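Leneck Document Scanner — Setup Guide
Section 5: Preparing Originals and Loading the Feeder
Revision 10/08/2021

5.1 Before you load

The feeder tray holds up to 50 sheets of standard office paper. Originals that have been folded, stapled or stored in a damp room need to be prepared first.

1. Remove all staples, paper clips and sticky notes.
2. Unfold creased corners and press them flat by hand.
3. Fan the stack along the short edge, then along the long edge.
4. Square the stack on a hard, level surface.
5. Check that ink, correction fluid and glue are fully dry.

CAUTION: Do not load carbon paper, photographs or coated labels. These must be scanned on the flatbed glass.

NOTE: Paper brought in from a cold vehicle or storage room should rest near the scanner for 22 minutes before loading. Cold sheets tend to cling together and feed as pairs.

5.2 Sorting mixed sizes

Spread mixed originals on a flat work surface and sort them by width. Length matters less, as the exit sensor measures each page as it passes. Sheets may overlap while you sort, but keep them all face up so that page order is not lost. 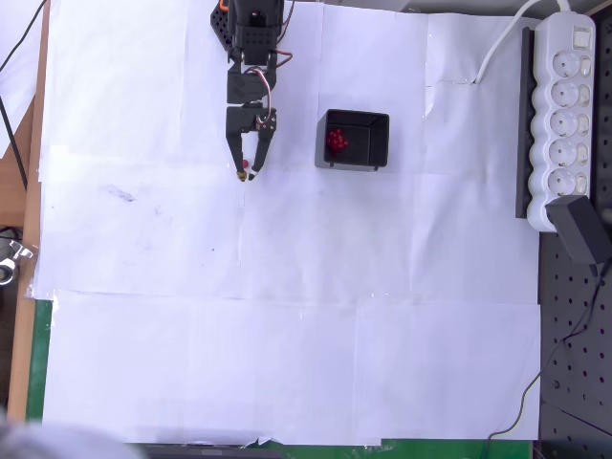

Can receipts and letter-size pages go in the same batch?
Only if Mixed Width is turned on in the Feed menu. With the setting off, the guides must touch both edges of every sheet, and narrow receipts will skew.

Place the widest sheets at the back of the stack and the narrowest at the front. Center narrow sheets against the mark on the tray — the pickup roller sits directly behind it.

5.3 Loading the feeder

1. Raise the tray extension until it clicks.
2. Slide both paper guides fully outward.
3. Insert the stack face down, top edge first.
4. Move the guides in until they touch the paper without bending it.
5. Press Ready. The indicator changes from amber to green.

If the indicator stays amber, take out the stack, fan it again and repeat from step 3. If it turns red, open the front cover and look for torn paper at the pickup roller.

CAUTION: Do not pull a jammed sheet backward through the rollers. Release the green lever first, then draw the sheet out in the direction of travel.

5.4 Double-feed detection

Detection is on by default. It may stop the scan on envelopes or on pages with taped inserts. To pass one such page, press Skip Once — detection resumes with the next sheet. Clean the sensor window with a dry, lint-free cloth if false stops continue.

For roller replacement, see Section 7.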